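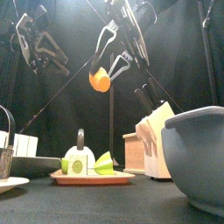

Projetos > Clunia > Relatórios de progresso

27 de novembro de 2023
Por Francine Hawthorne, coordenação do projeto Clunia

Caro Laurier Bergeron,

Segue o segundo relatório de progresso da recolha de memória oral e do arquivo sonoro do vale de Ouellet, apoiados pela Fundação Evus. O primeiro relatório foi curto e um bocado seco, porque ainda estávamos a montar a equipa. Desta vez há muito para contar!

Gravações

Temos neste momento 109 entrevistas gravadas, das quais 90 já estão transcritas e revistas. As restantes ficaram para trás por um motivo simples: são as dos antigos pastores da encosta norte, que falam depressa, com um vocabulário que nenhum de nós conhecia bem (só para os tipos de chocalho apanhámos uma quantidade de palavras que não vêm em dicionário nenhum). O Fares Sleiman está a ouvi-las uma segunda vez com os próprios entrevistados e a preparar um pequeno glossário. Não estava no plano de trabalhos, mas gostávamos muito de o incluir na entrega final.

As conversas duram bastante mais do que tínhamos previsto. Contávamos com meia hora por pessoa e a maioria passa de uma hora, sobretudo quando se fala da escola velha, das cheias ou dos bailes de verão. Deixámos de cortar. Em várias casas acabámos por gravar também os vizinhos que apareceram a meio, e algumas das melhores passagens vêm daí, com duas ou três pessoas a corrigirem-se umas às outras sobre o nome de um moleiro.

Digitalização

Em outubro recebemos a coleção de cassetes da antiga rádio local, guardada durante anos em caixas de sapatos. O inventário vai em 474 fitas. O Colton Campbell digitalizou até agora 38, começando pelas que tinham bolor ou a fita solta, e o som é muito melhor do que esperávamos: relatos de feira, pedidos de discos, a missa do galo, um concurso de quadras em que os concorrentes telefonavam da cabine do largo e se ouve cair a moeda. É um tesouro!

Cada fita é lida em tempo real, dos dois lados, e isso pesa no calendário. Comprámos um segundo leitor usado com a verba de equipamento e ficámos dentro do orçamento, mas os rolamentos de borracha tiveram de ser trocados e perdemos com isso umas boas semanas.

Catálogo

O catálogo está a ser feito em Lokiditz, a base de dados que escolhemos na primavera. A pesquisa por lugar e por apelido já funciona. A pesquisa por tema ainda não: a lista de assuntos cresceu demais e o Clifford Tremblay está a juntar entradas repetidas (tínhamos "pão", "forno", "forno do povo" e "cozedura" como assuntos separados). As autorizações de uso estão assinadas para todas as entrevistas transcritas. Duas famílias pediram acesso restrito, e assim ficará.

Sessões públicas

Fizemos a primeira escuta coletiva no salão paroquial, com as luzes baixas e as cadeiras em roda. Passámos excertos curtos e deixámos tempo para conversa. Uma senhora reconheceu a voz do pai numa cassete da rádio e pediu para ouvir outra vez, e depois outra. Já lhe entregámos uma cópia. Vieram também muitos jovens, coisa que não tínhamos conseguido em nenhuma atividade anterior, e alguns ofereceram-se logo para ajudar com as transcrições.

Dificuldades

A principal é o tempo de digitalização, de que falei acima. A segunda é o transporte para as aldeias mais altas no inverno, quando a carreira só sobe de manhã. Propomos adiar essas visitas para a primavera e usar os meses frios para rever textos. A verba de deslocações não gasta passaria para o semestre seguinte, se estiver de acordo.

Próximos passos

Fechar as transcrições dos pastores, abrir o catálogo a um grupo pequeno de leitores da biblioteca e marcar a segunda escuta, desta vez na escola. O mapa de gastos segue em anexo. Se quiser ouvir alguma gravação antes da nossa reunião, diga-me e envio com todo o gosto (recomendo vivamente o concurso de quadras!).

Com um abraço de toda a equipa,
Francine Hawthorne

Contacto | © 2023 Projeto Clunia | Voltar ao topo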